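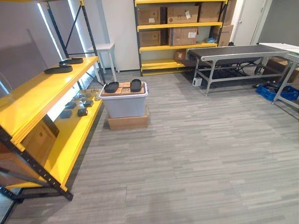
4. Setting up the conveyor pick cell

The Vodik cell is supplied as three parts: the conveyor, the end table and the mobile picker. Choose the position of the conveyor first, as everything else is measured from it. The belt can run diagonally across a room, with a white-topped table at the end of it and open floor between the belt and the shelving, and this is the layout the default route file expects. Carpet is acceptable if it is short pile and firmly fixed down. Shelving with open fronts, such as the yellow shelves with black uprights, needs no change before mapping.

4.1 Placing the conveyor

1. Stand the conveyor on its legs and turn each foot until the frame stops rocking.
2. Lay a level across the belt, then along it. Adjust until both readings agree to within 2 mm.
3. Push the table up to the discharge end. The table top must sit level with the belt or slightly lower.
4. Tighten the lock nuts on all feet.

Note: On carpet, check the level again on the second day. The feet settle.

4.2 Cables

1. Switch off the supply at the wall and unplug the conveyor.
2. Run the motor cable and the sensor cable along the inside of the frame, one on each side.
3. Clip both cables to the lower cross-bars.
4. Gather any spare length under the belt. Cables on the floor must stay inside the line of the legs.

CAUTION: The picker does not detect cables. A loop outside the legs will be pulled into the drive wheels.

4.3 Mapping the room

1. Clear the open floor. Boxes and bins can stay out only if they will be in the same place during normal work.
2. Close all doors.
3. Switch on the picker and select Map > New.
4. Walk the picker once around the room at slow speed, keeping 2,000 mm from the conveyor on the first pass.
5. Save the map. The display shows the map number, starting at 1,028 on a new controller.

Note: Direct daylight on a shelf can upset the depth reading. If the display shows "Surface not found", lower the blind and repeat the pass - there is no need to delete the map.

4.4 First run

1. Place one sample part flat on the belt.
2. Select Run > Single and keep one hand near the stop button.
3. Check that the picker waits for the belt to stop before it reaches.
4. Repeat with the part turned end for end.

If the picker reaches short both times, go back to 4.1 and check the feet. If it reaches short only once, see Section 7, Gripper Offset.

Section revised in December by Dorin Lazăr.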